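Astuces maison en vrac : linge, taches, placards

Vite fait entre deux lessives, je note ici ce qui marche chez nous. J'ai repris les trucs de l'ancienne page, viré ceux qui ne servent à rien, ajouté les vôtres. Mis à jour le 27/04/2019.

Le calcaire dans la bouilloire

Vinaigre blanc, moitié moitié avec de l'eau. Faire bouillir, laisser une heure, vider. Rincer deux fois sinon le thé a un goût. Pour le pommeau de douche : sachet congélation rempli de vinaigre, élastique, toute la nuit. Le matin un coup de vieille brosse à dents et c'est bon.

L'odeur dans le lave-linge

Laisser le hublot ouvert. Toujours. Le tiroir à lessive aussi, il se retire presque partout en appuyant sur la languette du fond - le mien était noir derrière, une horreur. Une fois par mois, un cycle à 90 à vide avec un verre de cristaux de soude. Ne pas en mettre sur l'aluminium par contre, ça le ternit.

Taches, en bref

Sang : eau froide, savon de Marseille, jamais d'eau chaude. 
Gras : terre de Sommières, une nuit, brosser. Du talc si vous n'avez que ça. 
Herbe : alcool ménager sur un chiffon blanc, tamponner, essayer d'abord sur un ourlet. 
Bougie : gratter quand c'est bien dur, puis papier absorbant et fer tiède. Changer le papier souvent.
Vin rouge : eau gazeuse tout de suite, et le sel je n'y crois plus.

Bláthnaid Costello m'écrit qu'elle passe le dentifrice blanc sur les traces de feutre, sur table stratifiée. Essayé, ça part à moitié. A retenter.
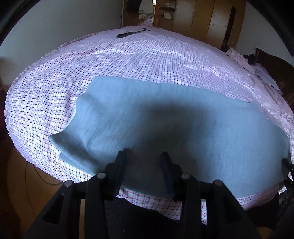 CHAMBRE ET LINGE DE LIT

Les couvre-lits à petits carreaux se froissent moins à l'œil que les unis, mais les plis au milieu se voient quand même. Pas besoin de sortir le fer. Vaporisateur d'eau, brume légère, tirer à plat avec les deux mains du centre vers les bords, laisser sécher sur le lit. Pour les volants et petites bordures froncées : les étirer doucement entre les doigts en sortant du tambour, encore humides. Aprés c'est trop tard.

Couleurs claires, 30 degrés et à l'envers. Essorage 600 maxi, au delà ça marque.

Un grand drap uni posé sur la moitié du lit, très pratique pour plier le linge ou faire une valise. On secoue dehors, terminé. Un vieux drap usé au milieu fait très bien l'affaire, on recoupe et on ourle.

Ranger les parures : tout glisser dans une des taies, drap housse compris. Une taie = une parure. J'en ai 6 dans le placard du couloir et je ne cherche plus rien. Pour les mites, bois de cèdre à poncer un peu quand il ne sent plus, ou lavande dans une chaussette orpheline.

Matelas : aspirateur, bicarbonate au tamis, deux heures fenêtre ouverte, aspirateur encore. Je le fais en juin, quand il fait sec. Le retourner tête-pieds dans la foulée.

Placards de cuisine

Portes grasses au dessus des plaques - savon noir pur sur éponge humide, cinq minutes, rincer à l'eau tiède. Les charnières qui grincent, une goutte d'huile de vaseline et on essuie ce qui coule. Pas d'huile de cuisine, ça colle et ça attire la poussiere.

Farine et riz dans des bocaux, une feuille de laurier dedans. Noter la date sur un bout de scotch papier.

La prochaine fois : joints de douche et fond de casserole brûlé. Envoyez vos trucs en commentaire, je trie dès que j'ai cinq minutes.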